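Robot arms lay out the snacks at Dallell open day

Visitors to the Dallell workshop in Urkdale were shown a pair of robot arms handling shop groceries on Saturday's tour-free afternoon session in May.
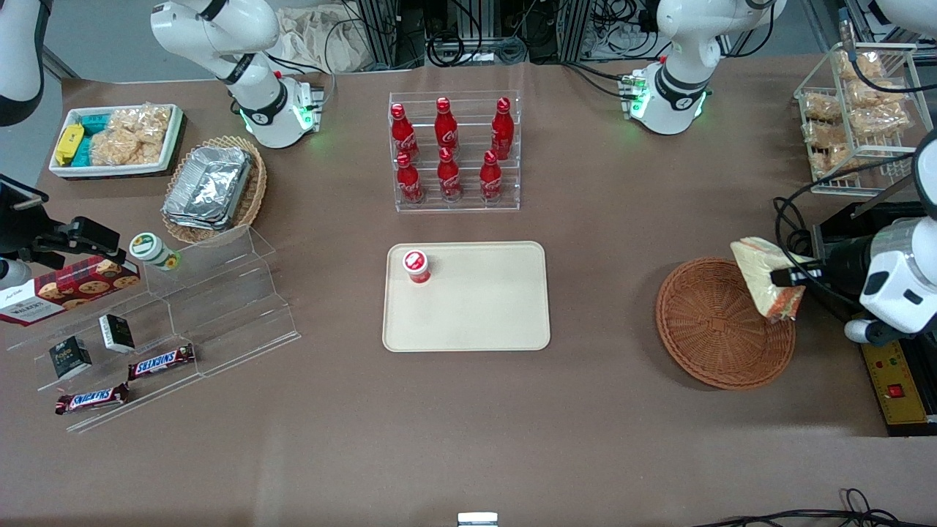
Can members of the public book a visit? Places are free but have to be reserved by email, and groups are limited to 21.

The demonstration used ordinary packaged food – Coca-Cola bottles, Snickers bars, a box of Walkers shortbread and bagged bread or pastry among it. Noémi Szűcs, who leads the handling team, said soft bags were still the hardest thing to pick up. "A bottle is the same shape every time," she said. "A bag never is."

The open day drew up to 400 people, among them pupils from two local schools. Engineer Andor Oláh took questions after each session, most of them on speed and cost.

Dallell plans another open afternoon in the autumn, starting at 2pm.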